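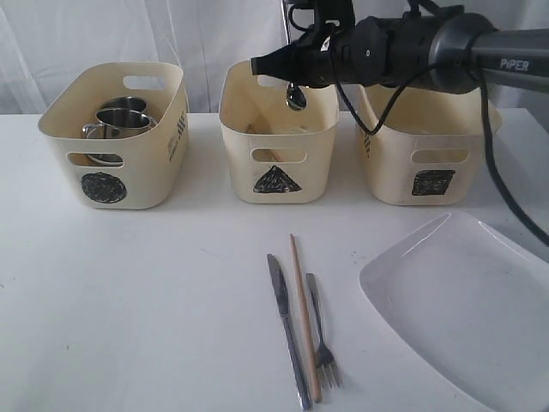

Cream bins with the pen marks on: mugs in the circle one, triangle in the middle, square on the right

How do you get marker off plastic storage bins?

Leen Rawashdeh
Tuesday, December 4, 2018

Hi all, hoping someone has been through this. I've got three cream plastic bins, the sort with oval handle holes, and back in November I drew a shape on the front of each one so everyone at home would know what goes where. Circle for mugs, triangle for cutlery, square for everything else. It worked a treat, but my shapes are scribbly and a bit ugly (I'm no artist!) and I'd like to start again with proper labels. I've tried washing-up liquid and a sponge for 15 minutes and the black hasn't shifted at all. I can't remember which pen I used, it came out of the drawer. Is there anything that won't ruin the plastic? Also, is it daft to keep steel mugs stacked one in the other? Mine get stuck.

Jannik Albers

Rubbing alcohol on a cotton pad, try it on the bottom of the bin first. Dab it on, leave it a few seconds, wipe, then get a clean bit of pad or you just smear grey everywhere (ask me how I know). I did 18 of these for our playgroup cupboard and all but 2 came up clean, and those had been sitting on a sunny windowsill for years. Open a window while you do it and wash the bins well before cutlery goes back in. Don't use the rough side of the sponge on pale plastic, the scratches hold dirt and you'll never get it out again.

For the mugs, cold water in the inside one and stand the outer one in warm, then twist.

Karamanlidis

I'd leave them, I like the shapes! My lot ignore written labels anyway.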